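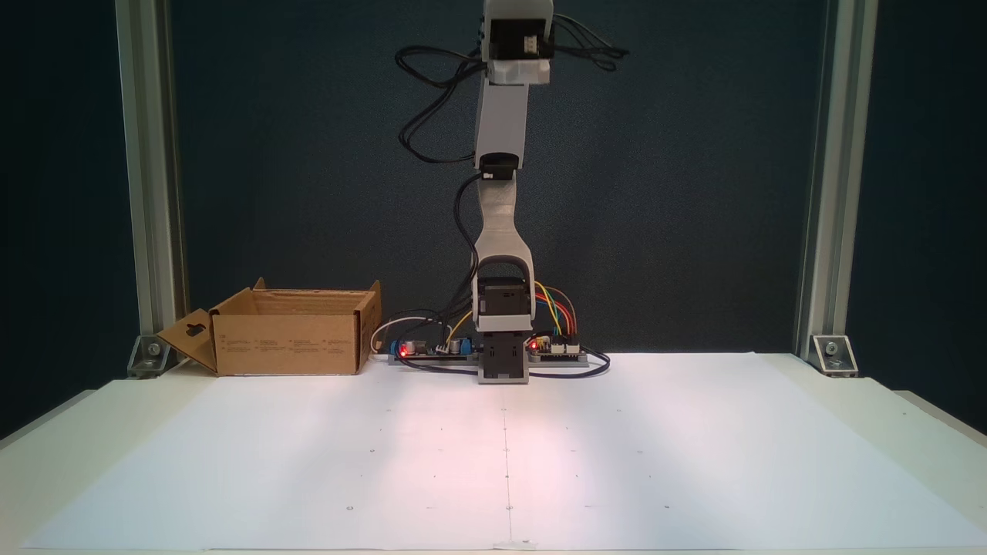
3.2. Preparación de la superficie de trabajo y del embalaje

El estudio se ocupa de la apertura y el vaciado de cajas de cartón de pequeño formato sobre mesa, tarea habitual en los puestos de devolución del comercio minorista. Las cajas fueron suministradas por Stisport en un único lote y se almacenaron plegadas hasta el comienzo de cada serie. Ninguna se reutilizó en más de 3 ensayos, dado que el cartón pierde rigidez en la línea de plegado y la solapa frontal deja de ofrecer una resistencia comparable.

La mesa se cubrió con papel blanco mate de la casa Collness, renovado al inicio de cada serie. Se descartaron los manteles de vinilo empleados en el trabajo preliminar de octubre por los reflejos que producían junto a los bordes de la caja. Las marcas de referencia se trazaron a mano antes de colocar el material.

La Figura 2 muestra la disposición de los elementos sobre la mesa. La caja abierta ocupa el lado izquierdo, cerca del fondo, con la solapa frontal abatida hacia fuera y las posteriores levantadas; la superficie presenta una retícula poco densa de puntos oscuros y una línea vertical tenue.

Figura 2. Superficie de trabajo con caja de cartón abierta.

La iluminación no se corrigió entre series. Se admitieron diferencias de tonalidad entre ambos lados del papel, por considerarse representativas de un puesto real, y se anotaron en la hoja de registro junto con el estado de las solapas. Para esta anotación se adoptó la escala Grisa de deformación, limitada a sus 2 primeros niveles; las cajas que los superaban fueron retiradas.

Cada serie constó de 30 ensayos. El conjunto completo, de 3000 ensayos, quedó cerrado el 2 de noviembre de 2025. Los criterios de exclusión por rotura de la pestaña de colgar se detallan en el apartado 3.3.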